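Nomby four-shelf metal unit: a skeptical review

Posted July 11, 2018

I don't like buying shelves. A shelf is a flat thing held up in the air, and every time I shop for one I end up paying more than I think a flat thing in the air should cost. So when we fitted out our workroom in Lullton I put it off for as long as I could, and then in January I gave in and ordered the tall white Nomby unit. It has been up long enough now that I have an opinion, and the opinion is mixed.

First, what you get. It's a white metal unit with open shelves, four of them, and uprights full of holes. The holes are the selling point. You're supposed to be able to move the shelves up and down as your needs change, and the product page goes on about this at length. I have moved one shelf, one time. It took most of an afternoon, because you have to clear everything off it and off the shelf below it, and then you discover that one corner is a hole lower than the others. If you think you'll be adjusting yours every week, think again.

Assembly took 3 hours. The box says less. The instructions are drawings only, and the drawing for the back braces shows them facing a way that can't be done by anyone with normal arms. I built it lying down, stood it up, found a wobble, laid it down again and tightened everything a second time. It has behaved since then, more or less. I would still want two people for the lifting, and I'd want them to be on good terms. 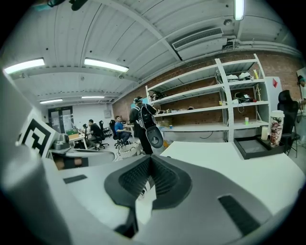

Now for the part the sellers skip, and it's the thing I'd most like people to read before spending money. Open shelving doesn't organize anything. I had the idea that once the unit was against the brick wall, the room would sort itself out. What happened is that the mess moved from the desks to the shelves, and now it's higher up and better lit. Cables are the worst of it. A cable on an open shelf will not lie still - it hangs over the front edge, and then the next one gets tangled up with it, and before long you have a lump of black wire you're afraid to pull on. Small things are nearly as bad. A cup looks lost on a shelf that size. Shoes, I have to admit, do very well on the top. They don't roll, they don't leak and you can find them.

If I were doing it over I would buy bins on the same day as the shelves and count them as part of the price. Nomby sells its own bins, of course, at a price I thought was silly. Plain ones from the dollar store will do the same job if you measure first.

The finish deserves a word. I expected a cheap white coating that would scratch the minute something heavy was dragged across it, and I was half right. Ours has scratches on the shelf we use the most and hardly any on the others. Under fluorescent tubes, white metal shows dust less than I feared, but it shows dark fingerprints more. Wipe it with a damp cloth and most of that goes. I've read reviews that call the look "clean and modern." It looks like a shelf in a workroom. Against red-brown brick it's decent enough, and I'll leave it there.

What about strength? The label gives a figure of 400 pounds, and I have no plans to find out whether that's true. Figures like that always assume the load is spread out perfectly, and I've never met anyone who loads a shelf that way. We keep the heavy equipment on the middle levels and the light stuff up top, and I haven't noticed any sagging. I also haven't tested it on purpose, so take that for what it's worth.

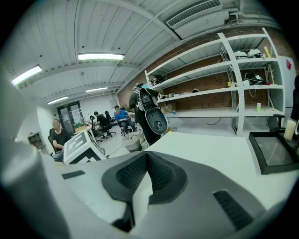 I did look at two others before ordering. The Boström was the one I wanted. It has thicker uprights and a proper lip along the front of each shelf, which would have dealt with half of my cable complaint, but it costs a good deal more and the wait was too long. The Godico was the cheapest of the bunch and felt like it. I pushed on the display model with one finger and it swayed. That was the end of the Godico for me, though I'm told it's fine for towels.

A few things I'd want to know if I were you:

Use the wall anchors. They come in the bag and they're easy to forget. The unit is tall and narrow enough that I wouldn't leave it standing free, and brick needs different plugs from the ones supplied, so that's another trip to the store.

Check your floor. Ours slopes slightly, and the plastic feet don't adjust. I used folded cardboard under one corner. For this money I shouldn't have had to.

Ignore the star rating. When I ordered, the page showed 1,110 reviews, and the ones I read were mostly written the day the box arrived. Any shelf is wonderful on its first day, with nothing on it.

Would I buy it again? Probably, at a discount, with bins, and with the Boström still out of reach. It holds things up. Three stars out of five, and one of those is for the shoes.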